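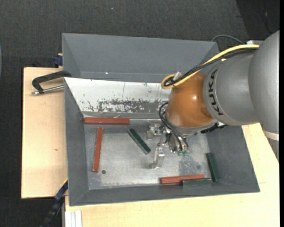 Quiénes somos

Flilano es una pequeña empresa que ayuda a los hogares a ordenar sus suscripciones de películas y series. La fundamos Bram Mulder y Tsion Kahsay, después de descubrir que entre los dos pagábamos 14 servicios y mirábamos solamente 2.

Nuestra herramienta principal se llama Teter. Usted anota en ella las plataformas que paga, la fecha de cada cobro y las series que espera. Teter le avisa unos días antes de la renovación y le muestra en qué mes le conviene volver a contratar. Nosotros no cancelamos nada en su nombre: la decisión es siempre suya.

También publicamos Degefa, un boletín que sale cada viernes con los estrenos de la semana, los cambios de tarifa y los planes con publicidad. Lo escribe Tsion. De las traducciones se ocupa Bram, que aprendió el español ya de adulto y agradece mucho las correcciones de los lectores.

Hoy trabajamos 17 personas, casi todas en la oficina de la calle Drevetska. No recibimos comisiones de las plataformas. Vivimos de la cuota de nuestros usuarios, que pueden darse de baja con un solo clic y sin explicar el motivo.

En septiembre abriremos la versión para familias, con hasta 20 suscripciones por cuenta. Si desea probarla antes, escríbanos desde la página de contacto.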